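Home Syllabus Handouts Readings Contact

Local Emergency Planning, Handout 6
Winter storms and long power outages
Instructor: Aliki Dimitriou

Read this before the February session. The reading by Benjelloun is on the shelf list and covers the same ground in more detail.

1. What we mean by a long outage

For this course a long outage is one that lasts past the first night. Short outages are mostly a matter for the utility. Once a household has gone a night without heat, the town starts to get calls that have little to do with electricity: frozen pipes, oxygen equipment, people who can't get out of the driveway. The planning question is who takes those calls and what they can offer.

2. The Saltberg case

Saltberg is a town of 2734 households on two feeder lines. An ice storm took down both lines within an hour, and 17 roads were blocked by trees or wires. The town had a written plan. It named the high school as the shelter, but the generator there ran only the kitchen and the hallway lights, so the gym had no heat. Staff moved everyone to the Christodoulou building, a former warehouse with its own gas heaters. The move took almost 9 hours.

At the peak 144 people slept there. Most came on the second night. Keep this in mind when you read shelter figures: people stay home as long as they can, and the first night's count tells you very little about the next one.

3. Problems noted afterward

The review, written by Abdelilah Benjelloun, is blunt in places. The points we will use in class:

- The phone list was two years old. Several numbers went to people who had left their jobs.
- The plow crews and the line crews used different names for the same roads.
- Cots were stored in the basement of the high school — behind the folding bleachers.
- Messages went out by text and on the town website. Residents whose phones had died got nothing until a truck with a loudspeaker went through.
- No one had asked the pharmacy whether it could open without power. It could not.

Note that only one of these is about equipment. The rest could have been fixed on paper in the fall.

4. Warming centers and shelters

The two words get mixed up in news reports and sometimes in plans. A warming center is open for part of the day, has chairs and hot drinks, and does not take people overnight. A shelter has beds, food, restrooms for the expected number, and staff on every shift. A library can be a good warming center and a poor shelter. If a plan lists a building, it should say which of the two it is and what the generator there will run.

Pets come up in every storm. Decide early whether they are allowed and where they will be kept. In Saltberg some families turned around at the door.
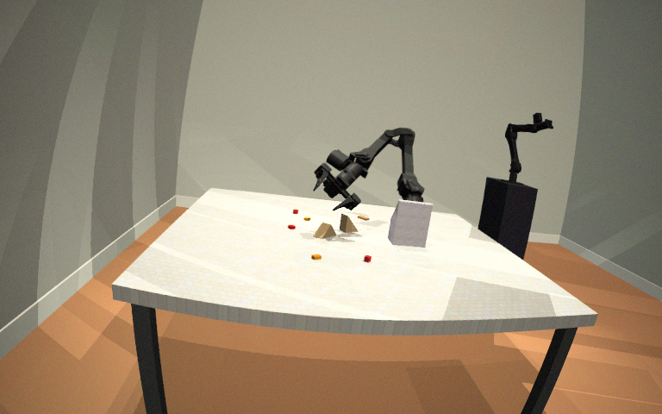
5. Checking on people at home

Most towns keep a voluntary list of residents who want a call or a visit during an emergency. The list is useful only if somebody is assigned to it. Prolis, a smaller town to the north, splits its list by street and gives each part to a pair of callers. If there is no answer after the second try, a fire crew goes by. Skoltum uses the same list but has mail carriers report anything unusual — this works until the roads close.

Carbon monoxide should be mentioned on every call. Ask what the household is using for heat and where the generator is running.

6. For next time

Get a copy of the emergency plan for the town you live in. Find the page on shelters and mark each building as a shelter, a warming center, or unclear. Call one number from the contact list in office hours and write down who answers. Bring the marked page and one paragraph on what you would change first. Hand it in before the break at 7:30.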